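Tarora Guesthouse refit — where we are as of January 15, 2024

Hi all at the Perron fund, and happy new year! You asked for a short update and I've got plenty to tell you, so I'll try to keep a lid on it.

The big news is that the upstairs is open again. We had guests in over the holidays for the first time since the pipes burst, and the radiators on the north side held up fine. The boiler still grumbles when it starts (Lelov are coming back to look at the pump, under warranty, so no cost to you or us).

Money first, I know. We've spent 67 percent of the grant. The plumbing came in a little under the quote and the plaster came in over, mostly the stairwell, where the old stuff came away in sheets once we touched it. I moved 2 percent from the paint line to cover that, as we agreed in November.

The bedrooms are the part I'm happiest with. Storance gave us 20 percent off the bedding order when I told them what we were up to, and I put the savings into better blinds, which the front rooms badly needed with that streetlight.
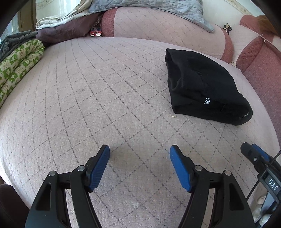 Bookings for spring are at 70 percent already, mainly walkers and a couple of choir groups who used to come every year and had given up on us. I'd love to say that was my doing but I think word just got around — the bakery has our leaflets on the counter!

Still to do: the back steps, the fire door on the landing, and the kitchen vent. The door is held up at the supplier and I'm chasing it. The steps will have to wait until the ground thaws.

Receipts are in the shared folder, sorted by room. Give me a shout if any of the scans are too faint to read.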